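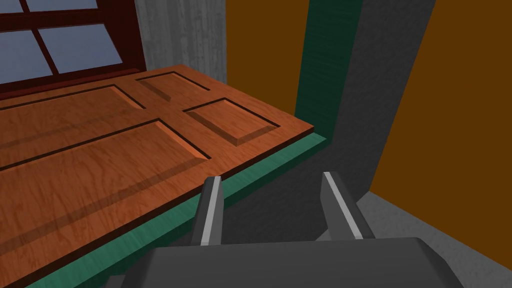
Go early and start at the back, wrote a reader after my September post about the Vanbridge open day, or you'll spend your whole visit in line for the kiln. So I went early, I started at the back, and I still spent forty minutes in line for the kiln. Worth it, though!

For anyone who missed that post, Vanbridge is the old millwork on the river that still turns out doors, window sashes and staircases, and twice a year they let the public wander through. I've been trying to get in for ages (tickets are free but they go fast, 800 of them this time) and I finally got lucky. My own front door sticks every summer and whistles every winter, so you could say I had an interest.

The back of the building is the lumber shed, and it smells wonderful. Boards are stacked with thin strips between them so the air can get through, and every stack has a chalk mark with the date it came in. Our guide let us try the moisture meter, a little box with two pins you push into the wood. I tested four boards and guessed wrong on all four. The one I was sure was bone dry was the wettest of the lot.

Then the kiln. They only open it between loads, which explains the line. It's a big warm room with fans in the ceiling, and you get maybe two minutes inside before the next group comes in - bring a hat you can take off, I was roasting in mine.

The part I liked best was the panel shop. I always figured the panels in a paneled door were glued in place, but they float in a groove in the frame, so they can swell and shrink without splitting anything. The guide had a cutaway corner joint he passed around, and a man behind me held on to it so long that we had to ask for it back. Painting over that gap is apparently what ruins a lot of old doors (guilty, I did mine twice).

They finish 3808 doors in a good year, mostly custom sizes. I asked what a plain one in my size would run and got told 1066 dollars without the hardware. Gulp. I took the brochure anyway.

Lunch was a chili truck called Nulus in the loading yard, very good, cash only, and out of cornbread by noon. Parking is on the gravel lot across Ravine Road and it fills up quickly. There's a shuttle from the library that I didn't know about until I was walking back to my car in the rain.

The gift shop is one shelf of offcuts by the exit, sold by the bag. I bought two bags and have no plan for them.

Tickets for the spring open day go up on 15 Nov 2023 at nine in the morning. Wear closed shoes, they do turn people away in sandals.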